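### 3.2 Containers and storage

Households in Jermont and Holroyd were asked to keep leftovers the way they normaly would. No instructions on brand, size or colour. Lids were the main thing we cared about – see Bickerstaff and Daher for the earlier work on seals. Most kitchens leaned on plastic tubs, reused margarine containers, the odd glass dish with cling wrap. Range was wider than we'd planned for.
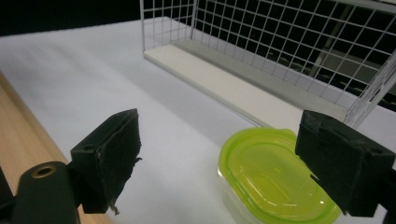
**Figure 4.** Translucent lime-green plastic container, oval, on a white tabletop.

Diaries ran 14 days. Entries made in the evening, fridge temperature written down at the same time. Two households dropped out in the first week and were left in the storage counts but not the waste totals. Food tossed was weighed on kitchen scales, anything over 400 g logged seperately. Rice and cooked veg made up most of it, meat far less.

Tub shape had little bearing on what got binned. Position in the fridge did – back of the bottom shelf was worst, in Holroyd especially. Doucette reports the same pattern for Hestell, though with shared fridges, so the comparison is a loose one.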